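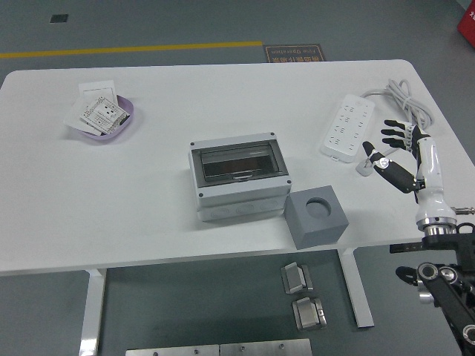 Figure 3. Light gray distribution box with a tinted lid on a white table; lavender tray with two white cards at left.

4.2 Garment Credits in Coverage of Television Premieres

The preceding section considered how premiere coverage is scheduled and where it is published. The present section turns to the garment credit, by which we mean any statement in a post that links an item worn at an event to the label that made it. Garment credits are a standard part of premiere writing and are usually the most exact information a post contains. They are also the part of the post most often copied from one outlet to another, and errors in them tend to travel a long way before they are corrected.

Posts were drawn from the public archives of two outlets, Rindside and Ademgate. Rindside publishes short posts written by a small staff, generally on the morning after an event. Ademgate accepts contributions from readers and places them beside items supplied by its own editors. The initial collection held almost 3000 posts. Posts that repeated an earlier text without change were removed, as were posts in which no garment was mentioned, leaving 2703 for analysis. Posts on film premieres and award ceremonies were left out at the collection stage. Those events draw on different budgets and different lending practices, and they have been studied at length elsewhere.

Each post was coded for the presence of a credit, the position of the credit in the text, the level of detail given, and the source named for the information, if any. Where a post described more than one guest, each guest was treated as a separate entry under the same post. Accessories were coded apart from clothing. Shoes presented a difficulty, as many writers mention them only when they are visible in the photograph chosen for the page, and a missing shoe credit therefore says little about what the writer knew.

Level of detail was recorded on a scale with 3 steps. At the lowest step the post gives only the name of the label. At the middle step it gives the label together with the type of garment and at least one feature, such as the fabric or the cut. At the highest step it also gives the season or collection from which the piece was taken. The middle step was the most common at both outlets. Writers at Rindside reached the highest step more often than contributors at Ademgate, although the gap was smaller for leading cast members than for supporting cast and invited guests.

The position of the credit followed a stable pattern. Posts at both outlets tend to open with the title of the series, the city and the name of the guest, and only then move to the clothing. The credit normally appears in the second sentence, frequently with the name of the label set in capital letters. This practice seems to come from the caption style used by photograph agencies, in which the label must be easy to find by search. Detedska, the agency from which both outlets license a large share of their pictures, supplies captions in this form, and a number of posts in the sample keep its wording almost intact. The writer's own opinion of the outfit follows the credit and is set apart from it by a change in tone. Posts that place the opinion first are unusual. They are concentrated among Ademgate contributors who write for the site only once or twice.

Sources are rarely named. Where a source is given, it is most often the agency caption, followed by the social media account of a stylist or of the label itself. In a smaller group of posts the writer states that the garment was identified by comparing the premiere photographs with runway images. Such posts are of interest because they show their method, and in several instances readers responded with corrections of their own. Comment threads of this kind were not coded, but they were read in full and are discussed in Section 5.

The treatment of smaller labels deserves separate mention. Large fashion houses are credited promptly, in part because their press offices send out notices on the evening of the event. Smaller labels depend on the writer to recognize the work or on the stylist to announce it. The label Jakubowski offers a useful case. Its tailored jackets appear in the sample at 9 premieres, and the first posts on several of these events either gave no credit or assigned the jacket to a larger house with a similar shoulder line. The credit was later changed at Rindside, usually within a day, with a brief note at the foot of the post. At Ademgate the text was in most cases changed without a note, and the earlier version could be recovered only from copies on other sites — some of which still carry the wrong label.

The week of the season matters as well. October is a crowded month for television premieres, and posts from that month are shorter on average and less likely to reach the highest step of detail. The drop is most visible in posts on second and later seasons of a series, for which fewer cast members attend and fewer photographs are released. It would be reasonable to expect that writers under pressure would leave out opinion and retain the credit. The opposite was observed at Ademgate, where opinion was kept and the description of the garment was cut to a single phrase. At Rindside both were shortened to a similar degree.

Two limits on these findings should be stated. First, the archives were consulted in their current form, and posts that were deleted before collection began cannot be assessed. Both outlets remove posts at the request of agencies when a picture license ends, and it is possible that removed posts differ from those that remain. Second, the accuracy of a credit could be checked only where the label or the stylist had published a statement. For the rest of the sample a credit was coded as present or absent and no judgment was made as to whether it was correct.

Coding decisions were reviewed at regular intervals. Disagreements arose mainly over the boundary between the lowest and middle steps of the detail scale. Phrases such as "a dress by" followed by the name of a label were assigned to the lowest step, while phrases that added a color alone were assigned to the middle step. A stricter rule, under which color was not treated as a feature, was also tested. It moved a number of Ademgate posts to the lowest step but did not change the order of the two outlets.

The relation between garment credits and the commercial links placed under many posts is taken up in Section 4.3.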